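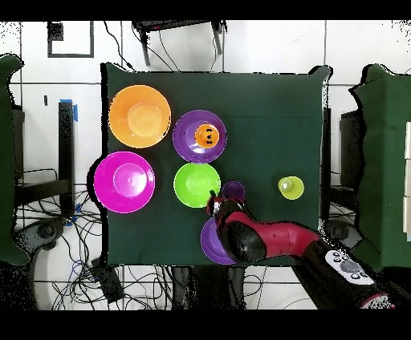

Bunte Schüsseln und Becher auf dunkelgrünem Tuch.

Wenn Indira Bhat Linsen aufsetzt, redet sie nicht. Erst wenn der Schaum abgeschöpft ist und Kurkuma im Topf liegt, darf man wieder Fragen stellen. Ich habe zwei Abende in ihrer Küche verbracht und bin seitdem verloren: Bei uns gibt es jetzt ständig Dal, und die Kinder holen sich Nachschlag!

Dabei ist die Grundlage denkbar schlicht. 200 Gramm rote Linsen, ein Liter Wasser, ein halber Teelöffel Kurkuma, Salz erst gegen Ende. Nach zwanzig Minuten zerfallen die Linsen fast von selbst. Dann kommt der Teil, auf den ich mich jedes Mal freue – das Tadka. Ghee in der kleinen Pfanne erhitzen, Kreuzkümmel und Senfsamen hinein, warten, bis es knistert, dann Knoblauch, eine getrocknete Chili und ein paar Curryblätter. Alles zischend über die Linsen gießen, Deckel drauf, zwei Minuten Geduld. Dieser Duft!

Anitha Kurup, Indiras Nachbarin, schwört auf eine Tomate, die sie vorher im Ghee schmelzen lässt. Ihr Schwager Kumaresan Achari nimmt lieber Tamarinde und kocht das Ganze so dünn, dass man es aus der Tasse trinken kann. Ich habe beides probiert und mag im Sommer die säuerliche Fassung, ab November die mit Tomate (und dann ruhig einen Löffel Ghee mehr).

Die Linsen kaufe ich bei Farooqui, dem kleinen Laden hinter dem Markt, offen aus dem Sack. Im Supermarkt gibt es ordentliche Ware, nur liegen die Gewürze dort oft zu lange. Kreuzkümmel, der nach nichts riecht, schmeckt auch nach nichts.
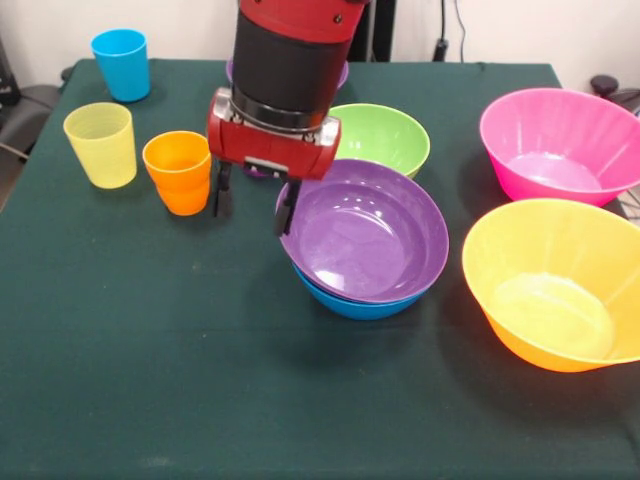
Kann ich Dal auf Vorrat kochen?

Im Kühlschrank hält es sich gut abgedeckt drei Tage und wird dabei deutlich dicker. Beim Aufwärmen einen Schuss Wasser unterrühren und das Tadka möglichst frisch machen.

Was dazu passt: Basmatireis natürlich, aber auch ein Stück geröstetes Sauerteigbrot. Karthikeyan Thampi, bei dem ich den zweiten Abend als Tischnachbar saß, zerdrückte dazu Gurke mit Joghurt, Salz und Minze. Das mache ich inzwischen genauso. Reste streiche ich am nächsten Mittag kalt aufs Brot, mit Zwiebelringen und viel Zitrone.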